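Surfaces, seams and labels: a talk with the fitter at Nillwood

The shared room at Nillwood is in its second year of use. The fitter who chose its coverings, finishes and labels spent part of an October morning going through the choices with us, mostly standing up, with a folder of order sheets open on the windowsill. The fitter has done similar work at Tarnard, where the rooms are larger and the budget was smaller.

We began with finish, because the folder did. The rule at Nillwood is that anything handled every day should be matte. Gloss was ruled out before a single item was ordered.

"Gloss shows a thumbprint at once and it throws back the window," the fitter said. "With matte gray you can put the thing down anywhere in the room and still see its shape. The fine grain helps. A fine horizontal grain breaks up small marks, up to a point."

The point was worth asking about. Gray parts with a layered texture are known for holding pale dust, and white specks stand out on them more than on a smooth part of the same color. The fitter agrees, and cleans such parts with a dry brush first and a damp cloth second. Doing it the other way around pushes the dust into the grain. Small holes in a flat top get the brush only.

"A cloth over holes leaves lint in the holes. Then you are picking lint with a pin."

On seams the fitter was more exact. A body made as two stacked sections will always show a line where they meet, and the question for the person maintaining it is whether the line is clean all the way around. The check is done by eye in side light, early in the day, and then with a fingernail. If the nail catches, the sections are taken off the shelf and looked at again. The fitter does not use filler on matte gray. Filler dries to a different sheen and the repair is easier to see than the fault.
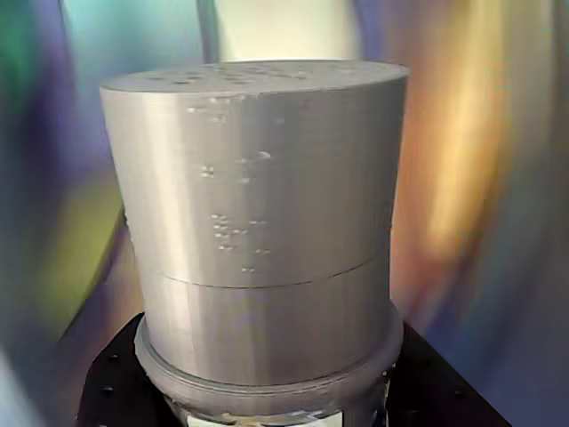
A second voice in the room held that gray was the wrong default in the first place, since a gray part on a gray shelf gets left behind at the end of the day, and that Tarnard had been right to ask for at least one strong color on every item.

The fitter did not accept this entirely. "Color on the item, or color on what it sits against. You need one of them. We put it on the background."

That led to the blue. Light blue was used for panels and navy for fabric, and the two were ordered separately. The panels came through Hagedorn, the fabric through a small mill agent whose sheets are at the back of the folder. Nothing was matched by sample card. The fitter held pieces side by side in the room at 4 in the afternoon, when the light is flattest, and picked the pair that could still be told apart from the doorway.

The fabric has a raised weave, with small bumps in a chevron pattern. It was chosen over a flat weave for reasons of wear. On a flat weave, rubbing produces a shiny patch with a clear outline. On a raised weave the tops of the bumps wear first and the change spreads out. Navy also shifts toward purple in some light, and the fitter has had this reported as a stain.

"I was asked to treat a stain that moved when you walked past it. I wrote 'weave' on the request and closed it."

Roughly 700 rubs on a test piece, done by hand with a block wrapped in canvas, were enough for the fitter to see where the color would go first. This is not a formal test and the fitter does not present it as one. The test piece is still in the folder. It is duller along one side and otherwise sound.

We asked about edges. The fitter likes a white strip wherever navy fabric ends, and had little patience with the idea that white is impractical. A white edge gets dirty, the dirt is seen, and it gets wiped. A dark edge gets just as dirty and is left alone for months. The strip also gives a straight line to sight along. If the fabric has crept, the gap or the bulge shows against white before it shows anywhere else.

Floors took less time. A speckled beige carpet was chosen because crumbs and grit do not stand out on it between cleanings. The drawback is that small parts do not stand out on it either. Screws dropped there are found with a magnet, and anything that is not steel is found on hands and knees.

The last part of the talk was about labels, and it was the longest. Nillwood uses pictograms for tableware: plate, spoon, fork and so on, in white on black. The fitter had first tried words. The list ran to 482 characters with every kind of item named, and it had to be set so small that people opened things to check instead of reading. The symbols were worked out afterward with Plitus, which drew them in solid shapes with very little inner detail.

"A fork needs its tines. Leave it at that. Once you start shading the handle, it stops reading as a fork from across the room."

The black field has rounded corners for a plain reason. Square corners lift. The fitter has replaced square-cornered labels at Tarnard again and again, always from the same corner, the one nearest to where a hand goes. A label also needs to be set clear of any seam in a panel. Panels move slightly with the heating, and a label that crosses a seam will wrinkle in its first winter. 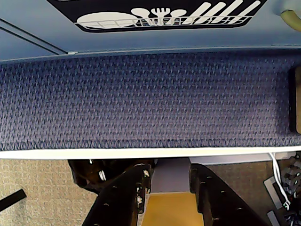
One regular user of the room, asked later, would have kept the words and added the symbols beside them, on the grounds that a spoon is easy to draw but a teaspoon and a soup spoon look the same in white on black.

Put to the fitter, this got a nod. Size is the weak spot of pictograms. Plitus offered a version with a larger and a smaller spoon, and 2 sample labels were printed. From close up the difference was clear. From the far wall it was not, and the fitter does not like a label that works at one distance only. The samples were kept.

"If someone asks for teaspoons on the label, I would use the word for that one item. I have no objection to mixing. I object to small type."

There was one change pending when we spoke. The fitter wants the next batch of labels supplied with a longer backing tab, so they can be lined up against a panel edge before the adhesive is exposed. At present they are placed by eye, using a strip of masking tape as a guide. Plitus has the drawing and Hagedorn has been asked whether the panel edges can be relied on as straight. Neither had answered by the time the folder was closed.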